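Notebook, January – stain remover claims, floral cloth 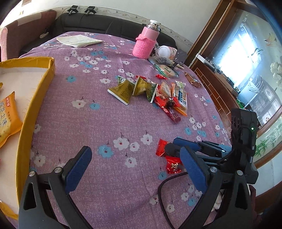
Purple floral cloth on the table, white and blue blossoms, a few creases.

Walid Najjar wants an opinion on the Tinero powder before we order more for the hire linens. The leaflet from Khoury says it lifts tea, beet and red wine in one soak with no loss of color. I have read that sentence on every tub we ever bought, so I'm not excited.

Plan was three stains on offcuts of printed cotton, same lot, half soaked in Tinero and half in our usual plain soda. 9 offcuts per stain. Water straight from the tap, 40 minutes, one rinse, line dry indoors.

Tea: both came out fine. I could not tell which was which once I'd covered the tags, and neither could Čestmír. So that claim is true and worth nothing.

Beet: Tinero slightly better. Faint pink ring left on the soda pieces. But I stained those last and they may have sat longer before going in. Didn't write down the times. My own fault.

Wine: bad with both. Gray-brown shadow, worse on the pale parts of the print. Walid says a second soak would shift it. Maybe, but the leaflet says one.

Color loss I can't judge from a single wash. Khoury quote "468 wash cycles" without saying at what temperature or on what cloth – asked them by email, got the same leaflet back as an attachment.

Čestmír Krajčí thinks the Asen liquid did better on wine last year. I have no notes on that and he has none either, so it doesn't count until we run it.

Price is the other thing. A year's supply for the Clurkgate bookings comes to more than 2000 at their rate. Soda is close to free.

To do: repeat beet with proper times. Wine again with one and two soaks. Get a small bottle of Asen. Mark tags in pencil, the pen ran on two of them. No order until then.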